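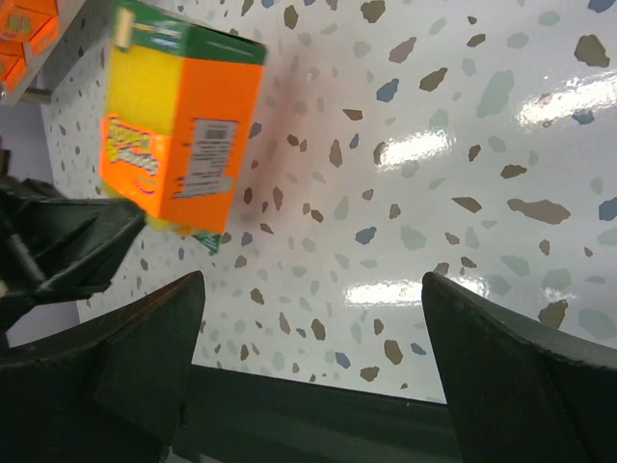
Shelf work: what we have learned from teaching by hand

Most of the past quarter at Mevavia has gone into one small job, which is getting an arm to handle boxed and sleeved household goods between a shelf and a counter. Readers of the last newsletter will remember that we had just finished setting up the shelf station and were about to start recording. We now have 2153 recordings that we are content to train on, and this item sets out how they were made and what we would do differently.

All of the teaching is done by remote control. The operator sits to one side of the station with a pair of hand controls and moves the arm through the whole task, from the first reach to letting go. We did try guiding the arm directly by hand in January, and it is still the quickest way to show somebody new how the joints behave. For recording it gave us trouble. The operator's own hands and sleeves kept getting into the wrist camera's view, and people tended to push the arm along paths that the motors would not have chosen. We went over to remote control after the first fortnight and have stayed with it.

The wrist camera matters more than we expected when we wrote the plan. It looks down between the two fingers, so at the moment of a grasp it is the only view that shows where the tips are in relation to the package. Operators are asked to work from that view and to glance up at the station only when they are moving between the shelf and the counter. Those who learned by looking at the arm itself found this awkward for the first session or two. After that their grasps were noticeably tidier, and they stopped nudging the package before closing on it.

Sponges have been a good thing to practise on. The Sponge Daddy multipack is a cardboard sleeve with the sponge showing at the side, so a finger may meet card at one place and foam at another. A grip that is right for the card can press well into the foam, and a grip that is gentle enough for the foam may let the sleeve turn. We ask operators to settle on the card where they can and to close slowly. If the package turns as it is lifted, they put it down and try again without stopping the recording. 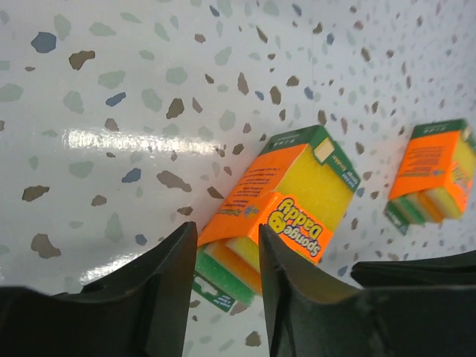
Those second tries have been worth keeping. In the early weeks we threw away any recording with a fumble in it, on the view that the arm should only be shown good work. The trained policy was then quite capable when the first grasp went well and rather lost when it did not. It would hold still above a package that had shifted by a finger's width, or carry on towards the shelf with nothing in its grip. Once we began to keep recordings with a clean recovery in them, this happened much less. We still discard the ones where the operator has plainly lost track of what they were doing.

The angle of the package is the other thing we changed. To begin with, operators laid everything square to the counter, as people do without thinking about it. We now ask for packages at a slant, printed side either way up, and sometimes with a second one lying near enough to get in the way. The operator has to turn the wrist to match before going down, and it is this turn that takes longest to teach. People new to the controls tend to move and turn in separate steps, which makes for slow and jerky recordings. Doing both together comes with practice, and we have stopped trying to hurry it.

The counter itself has caused some discussion. It is glossy and white with coloured flecks, and the overhead lights leave bright streaks on it. Our colleagues at Prosent, who run the training, asked if we could cover it with a plain mat. We recorded one batch that way and the results on the mat were good, but they did not carry over to the bare surface at all well. The mat has gone back in the cupboard. The streaks move across the picture as the wrist moves, and the policy has to see enough of that to learn to pay no attention to it.

A few practical points for other sites that are planning similar work:

Keep sessions short. We settled on blocks of 40 minutes, then changed this to 10 recordings and a pause, which people found easier to keep to.

Ask the operator to mark a recording good or bad straight away, before resetting the packages. Marks made at the end of the day were a poor match for what was in the files.

Write down which controls were used. We have two sets, the older Öberg pair and the newer Favau ones, and the Favau grips close the fingers faster for the same squeeze. We did not note this for the first few weeks and had to work it out afterwards from the finger speeds.

Let fast movement be. Some pictures from the wrist are badly blurred when the arm swings between shelf and counter. We thought of asking operators to slow down, but the arm will swing at that speed in use as well, and the blurred stretches have done no harm to training so far.

Of the full set, 1840 recordings show a package being moved from start to finish, and the remainder are shorter pieces made to fill gaps – mostly grasps close to the shelf edge, where the arm has little room and the fingers have to come in at a low angle. These are still the weakest part of the set. Operators do not enjoy making them and the failure rate is high, so we are looking at raising the shelf slightly to see how much of the difficulty comes from its height.

Next on the list are bottles and soft refill pouches. Five operators are trained on the station at present and we would like to add more before the pouches begin. Sites that want to send someone should use the usual booking form and put "shelf station" in the subject line. No experience with the controls is needed, but please allow a full morning for the first visit.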